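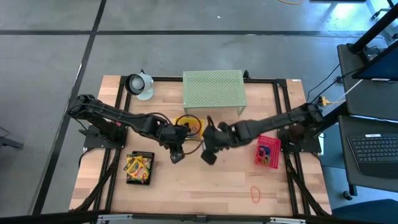
Tullero worktop in mixed-stave wood, with the yellow bin, the sage perforated stand, the black basket and the gray-blue lamp.

Tullero Worktop and Desk Pieces

The Tullero is a table top. It is flat and you put things on it. We have tried to write a longer description several times and Urho Heinonen, who glues them up, keeps crossing it out.

What he will allow is this. Each top is made from joined planks, sorted by nobody's idea of a color scheme, so you get pale tan next to cream next to a pinkish brown that some customers love and one customer in December mailed us a paint chip about. No two match. If you order a pair, they will look like cousins.

Finish is a matte hardwax oil. Coffee rings come out with the gray pad in the box. Ink does not come out. Solder burns do not come out either, though they do give you something to look at during phone calls.

Worktop details
Length: 73 inches
Weight: 116 pounds, so bring a friend, or someone who owes you
Edges: lightly rounded, front and back
Drilling: yes, go ahead, it's your table
Legs: sold separately, see the Groner trestle page

Stand, sage green
A low metal stand with a flat top full of small holes. Put it at the back of the table and it gives you a second story for whatever you're tired of moving. The holes let air through and let very small screws through, so keep very small screws elsewhere. The pale green was supposed to be a limited run. We have 302 of them left, which is a kind of limit.

Bin, yellow
Rectangular and extremely easy to find. It holds the things you intend to sort on Tuesday. Also comes in white, for people who have already sorted them.

Basket, black
Rectangular, with perforated edges. Shallower than people expect from the listing, and we've changed the listing twice. Good for cables, tape and anything you reach for without looking.

Lamp, pale gray-blue
From Warraich. Round base, round shade with a dark rim, and a head that turns where you point it and stays there — the previous model had opinions. Bulb not included. The base is felted underneath, so you can slide it along the oiled wood without leaving a trail.

Ordering
The worktop ships alone on a pallet. The desk pieces come together in one carton, usually a few days earlier, so you'll own a lamp and a bin and have nowhere to put them. We've asked Jukenine Freight about this. They said they'd look into it, and they have a nice way of saying so.

Delivery is to the curb. Stairs cost extra and need to be mentioned before the driver is standing at the bottom of them.

Returns are accepted on the desk pieces within the month. Worktops can come back if they're undrilled, unsawn and unpainted. Warranty on the glue joints is 5 years. Urho says they'll go longer, but he won't put it in writing.

Related: Groner trestle legs, pair. Replacement gray pads. Hardwax oil, small can.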